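Nidport Grasp Planner: Frequently Asked Questions

Maintained by Danica Beneš. Covers the planner, the wrist perception node and the Jilmont replay tool. For driver and firmware questions, see the Moncrieff pages.

Most of the questions we get concern upright handled objects in a shallow tray, so the answers on this page use that task unless stated otherwise.

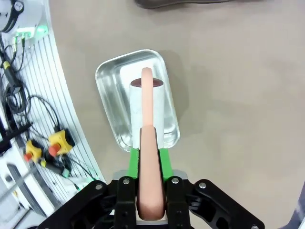
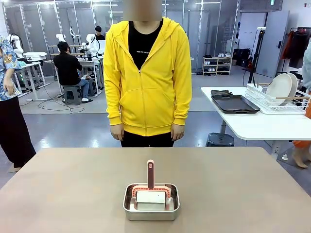 Tray task. First: wrist view, pink object held between the green finger pads. Second: fixed view, pink-handled tool upright in the metal tray.

Which camera does the planner use for the grasp pose?

Both. The fixed view supplies the coarse pose of the object and the tray. The wrist view takes over once the tool centre point is within 80 mm of the coarse estimate. The handover distance is set by handover_mm in the task file.

Why does the pose estimate drift when the handle is close to the wrist camera?

Foreshortening. A handle that points away from the lens projects to a short blob, and its long axis is poorly constrained. The node reports this as a high axis covariance. Keep the axis from the fixed view and let the wrist view correct lateral position only (axis_source: fixed).

The tray produces false depth readings. Can I mask it?

Yes. Brushed metal gives specular highlights, and stereo matching fails inside them. Set tray_prior: true and supply the tray footprint. The planner then replaces measured depth inside the footprint with a plane and treats the rim as a collision body. Do not raise the confidence threshold instead; you will lose the edges of the object as well.

People are visible in the fixed camera. Does that affect planning?

No, provided the workspace crop is configured. Points outside the crop volume are dropped before segmentation. The crop is a perception filter and has no safety function. Stops are handled in hardware and are outside the scope of this software.

How do I get the finger pads out of the segmentation mask?

The node renders the gripper model at the current joint state and subtracts it. If coloured fringes remain, the hand-eye calibration is stale. Run jimar calibrate and check the residual before doing anything else.

What does error 51 mean?

The inverse kinematics solver found no collision-free approach for any grasp candidate. In tray tasks the usual culprit is an outer finger linkage intersecting the rim. Try a steeper approach angle or a narrower pre-grasp opening.

How many grasp candidates are generated?

The default is 800, pruned to seven before trajectory optimization or optimisation (both spellings are accepted as the config key). Raising the first number increases planning time and rarely changes the winner.

Can the force limit be changed mid-trajectory?

Only at a waypoint. The controller reads grip_force when it enters a segment and ignores changes until the next one. Split the segment if you need a softer grip during the lift.

Can I replay a run without the robot?

Yes. Jilmont replays the recorded joint states and both image streams against the current planner build. Timestamps must come from the same clock. Logs made before the November release need converting with jilmont migrate.

Where do I report a bug?

Use the Nidport tracker. Attach the task file, the calibration file and the Jilmont log. Reports without a log are closed after one reminder.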